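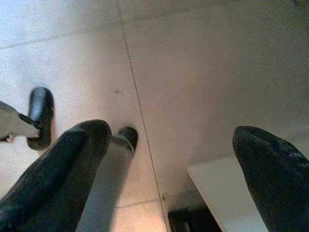

Why Do Tiles Feel So Cold on Your Feet?

When I was little I had a theory about our kitchen floor. I thought it was sneaky. All day long it sat there looking harmless, and then first thing in the morning, when my feet were still toasty from bed, it went and turned itself into ice!

I now know the floor wasn't doing anything of the kind. But I was right that something odd was going on, and you can find it out for yourself with bare feet.

Try this first

Find a room with a rug on a tile floor (a bath mat works too). Leave everything alone overnight. In the morning, put one foot on the rug and the other on the tile. Which one feels colder?

The tile, I bet. By a lot!

Now for the strange bit. If you have the kind of thermometer that sticks to things, check them both. The rug and the tile have been sitting in the same room all night, so they should come out very nearly the same. If your floor has heating under it, or the room is over a chilly basement, you may get a different answer.

So what is your foot feeling?

Your foot is a pretty bad thermometer. What it's good at is noticing heat leaving your skin. Your skin is usually warmer than the floor, and heat always moves from the warmer thing to the cooler thing. When it rushes out quickly, your brain says "Brrr, cold!" When it dribbles out slowly, your brain hardly bothers to mention it.

Tile is hard and packed tight, so heat passes into it easily. A scientist would say it is a better conductor. A rug is full of little pockets of air, and air is slow at passing heat along. Your foot warms up the top of the rug and the warmth mostly stays put. Things like that are called insulators. Your winter coat is one, and so is a bird's fluffy feathers.

What about hot places?

My friend Alvar Westerberg lays floors for a living, and he told me lots of people in hot countries love tile for the very same reason. Imagine coming indoors in August and taking off your shoes - lovely! He once did a house with 1,151 tiles in it, and he says the family dog tried out nearly every one before choosing a spot by the back door.

Dogs lie on tile to cool down, by the way. Their bellies have thinner fur, so the heat gets out faster there.

More things to touch

Try a metal spoon and a wooden spoon that have been in the same drawer. Try the cover of a book, then a window, then a sweater. Guess before you touch each one, and write your guesses down. I got 2 wrong the first time I did it, and one of them was the sweater, because I'd left it in the sun.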